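The Pink Bin

Tobiloba Tamuno had until four to empty the flat in Haltstead.

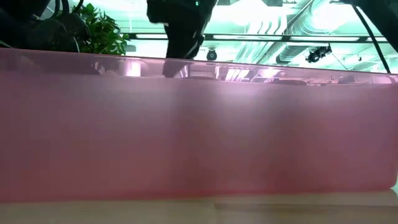 Pink, see-through up to a point.

Not her flat. Her aunt's. Aunt had gone to Visville to be near the cousins, with one suitcase and the good radio, and left a note on the fridge. Keep what you like. Rest to charity. Don't let Mr Hayashi have the lamp.

So. Boxes first. Four rolls of bin bags, a marker pen that was nearly dead, tape with the end lost again. She picked at it with her thumbnail the whole way down the hall.

The bin was on the table in the back room. Big pink plastic thing, longer than her arm. It had always been on that table, as far as she knew. When she was six it was the sea. You got your chin up on the edge of the table and looked along the frosted side, and everything in the world was behind it. Pink fish. Pink weather. Her aunt's hands going in and out over the top, dark at first and then just a colour.

What was in it then? Wool, some years. Other years buttons, loose, which was a sound she could still do with her tongue. Once a whole November of somebody's curtains, waiting to be hemmed.

No time. She did the kitchen.

Kitchen was easy. Pans in a box, plates in a box with tea towels between. She wrapped the glass jug twice and then thought, who is going to want this jug, and wrapped it a third time. Drawer of string. Drawer of takeaway menus, and a Skellon Laundry calender with a lighthouse on it and nothing written in any of the squares except one. Sun 24 July. Just the letter T. No year she could find, the top had been torn off for a shopping list.

T for Tobiloba, or tea, or tyres. Her aunt didn't have a car. She put it in her bag.

Phone.

"Are you done?" Her mother.

"No."

"The man is coming at four."

"I know he's coming at four."

"Did you find the lamp?"

She hadn't even looked for the lamp. She said yes. Then she went and looked for the lamp, and it was behind the bedroom door with a hat on it. Ugly lamp. Brass, or trying to be. She carried it to the front step and stood it by the boxes, then thought about Mr Hayashi downstairs and carried it back in again.

Bedroom. Coats, coats, coats. A shoe box of photographs she was not going to open. She opened it. Twenty minutes gone, just like that, sat on a stripped mattress with her knees up. Her aunt at a bus stop. Her aunt at a different bus stop. A birthday, a cake with 70 on it in blue icing, and everyone looking at the cake except the aunt, who was looking straight out at whoever had the camera as if to say get on with it.

Right. Getting on with it.

Bathroom, two bags. Hall cupboard, an ironing board that screamed when she folded it. Coins down the back of everything. By half past three there was only the back room, and she stood in the doorway with her sleeves pushed up and the tape on her wrist like a bangle.

Afternoon light in there. It had got into the plastic and sat in one soft patch on the long side, with the rose colour going deeper and deeper towards the bottom. Up near the rim it was all glossy and muddled, bits of white, bits of purple, nothing you could put a name to. She bent down. Her knees cracked. Chin on the edge of the table, which she didn't have to reach for any more, she had to go down to it.

Still the sea, more or less.

Nobody had dusted the table. She drew a small boat with her finger, then wiped it off with her cuff.

The bell went. Early. Of course he was early.

But it was Mr Hayashi, in slippers, with a plate under a cloth.

"You're packing," he said.

"I'm nearly finished."

"I thought you'd want something to eat." He looked past her, down the hall, quite politely. "She said she might leave me the lamp."

"Did she."

"We had an arrangement about it. A hundred times she told me, it's yours if you fix it. So I fixed it. Then she said she'd got used to it broken."

It was a long speech for a man in slippers. Tobiloba took the plate. Rice and something green. She was so hungry she could have sat down on the floor.

"When was this?"

"Oh, one summer. Your summer, I think. You were coming to stay and she wanted it working by then, for you to read by. And you didn't come, there was some trouble with the train."

She didn't remember a train. She did remember being told next year. She remembered her bag packed in the hall, and her mother unpacking it.

"What day was I meant to come?"

He thought about it. "A Sunday. She'd bought a fish."

The van was turning in at the bottom of the road, she could hear it grinding about in the wrong gear.

"Wait there," she said, and went down the hall quickly, and came back with the lamp, the hat still on it.

"She'll be cross," said Mr Hayashi.

"She's in Visville."

He held it against his chest with both arms. Then he went down the stairs one at a time, feeling for each with his foot, and the flex bumped along behind him.

The men took the boxes and the bags and teh ironing board. They took the mattress, swearing at the corner. The bigger one put his head round the back room door and asked, table as well? And what about that?

"Table, yes," she said. "That's coming on the bus with me."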